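Deux bras sur le même rail : le planificateur refuse des trajectoires qui devraient passer
Catégorie : Planification et contrôle
Mots-clés : bimanuel, collision, planification, caméra poignet, latence

Iltine

Bonjour à toutes et à tous,

Je lis ce forum depuis un bon moment et je me décide enfin à poster, en espérant être au bon endroit (sinon, déplacez-moi sans hésiter !). Je travaille avec deux petits bras montés côte à côte sur un rail en aluminium, dans un caisson tapissé de papier à motifs, et je voudrais qu'ils se passent un objet de l'un à l'autre ou qu'ils agissent ensemble sur une petite boîte en métal posée entre les deux. Séparément, chaque bras se comporte très bien. C'est dès que je demande un mouvement coordonné que tout se gâte : le planificateur me répond « start state in collision » alors que les deux pinces ne se touchent pas. 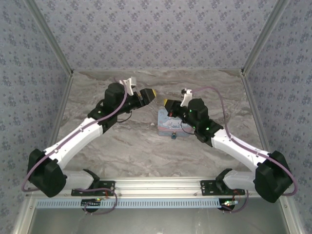
Bennani demande d'abord si les deux bras sont déclarés dans un seul modèle ou dans deux modèles séparés, et quelle marge a été mise autour des maillages.

Réponse à Bennani, que j'ajoute directement dans mon message : un seul modèle, deux groupes, plus un troisième qui réunit les deux. Pour la marge, j'avoue que je n'y ai jamais touché, elle est restée à la valeur du modèle que j'ai récupéré, soit 70 mm. Les maillages de collision sont des enveloppes convexes calculées automatiquement.

J'en profite pour glisser mon deuxième souci, peut-être lié, peut-être pas. Quand je rejoue une trajectoire enregistrée, le bras droit arrive toujours un peu après le gauche, et le décalage grandit au fil du mouvement. Sur une séquence de 2 113 pas, cela finit par se voir franchement à l'œil nu. Les deux bras sont commandés depuis la même machine, par deux processus distincts.

Merci d'avance pour votre patience, et pardon pour la longueur !

Enard

Bonjour Iltine, et bienvenue parmi nous, tu es tout à fait au bon endroit.

Pour la collision, ne cherche pas plus loin : 70 mm de marge pour deux pinces qui doivent se rejoindre, c'est sans espoir. Cette valeur convient à un bras seul qu'on veut tenir à distance des parois, mais elle s'applique aussi entre les deux bras, et le planificateur considère donc qu'ils se rentrent dedans bien avant le contact. Descends à 8 mm pour les paires pince gauche / pince droite et garde ta grande marge partout ailleurs. Presque tous les planificateurs acceptent une marge par paire de corps, il faut juste aller la chercher dans la configuration (elle est souvent bien cachée, j'y ai laissé une soirée entière la première fois).

Regarde aussi tes enveloppes convexes. Une pince ouverte, une fois enveloppée, devient un gros bloc plein, et l'espace entre les doigts disparaît complètement. Découpe-la en plusieurs morceaux convexes : un pour le corps, un pour chaque doigt. Surtout, ne désactive pas purement et simplement la vérification entre les deux pinces, même si c'est tentant et que ça fait taire l'erreur. Tu planifieras des trajectoires ravissantes et tu casseras un doigt.

Pour le décalage, deux processus avec chacun sa boucle et son « sleep », c'est la dérive assurée. Mets une seule horloge pour les deux, calcule la consigne à partir du temps écoulé et pas du numéro de pas, puis envoie les deux commandes dans la même itération. Si tu tiens à tes deux processus, fais-leur au moins partager une heure de départ et un horodatage monotone.
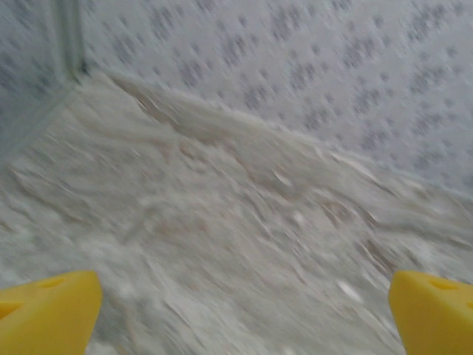
Reste la perception, dont tu ne parles pas mais qui va te rattraper dès que tu corrigeras la trajectoire d'après les caméras. Chaque image doit porter l'heure de la prise de vue, et non celle de sa réception par ton programme, autrement tu associes une vue à la mauvaise position du bras. Sur une vue de poignet où le tissu clair devant les doigts jaunes se réduit à des traînées en diagonale, je ne demanderais à aucun algorithme de me trouver un pli ou un bord. Raccourcis le temps de pose, quitte à ajouter de la lumière, ou bien écarte les images floues avec un simple seuil sur la variance du laplacien, à régler sur tes propres enregistrements. Chez moi, j'impose en plus une pause de 500 ms avant chaque estimation de pose. C'est lent, ce n'est pas très élégant, mais je dors mieux.

Dis-nous ce que donne la marge réduite, ça m'intéresse !

Dadari

Même message d'erreur ici en décembre. J'avais oublié de recharger le modèle après avoir changé la marge, donc pense à relancer le nœud de planification. Pour le reste je ne sais pas, je n'ai qu'un seul bras.

Iltine

Merci mille fois à vous trois ! La marge par paire se trouvait bien dans la configuration, dans un fichier que je n'avais jamais ouvert. L'état de départ est accepté maintenant. Je m'attaque au découpage des pinces ce soir, puis à l'horloge commune, et j'ouvrirai un autre sujet pour les caméras si je m'y perds.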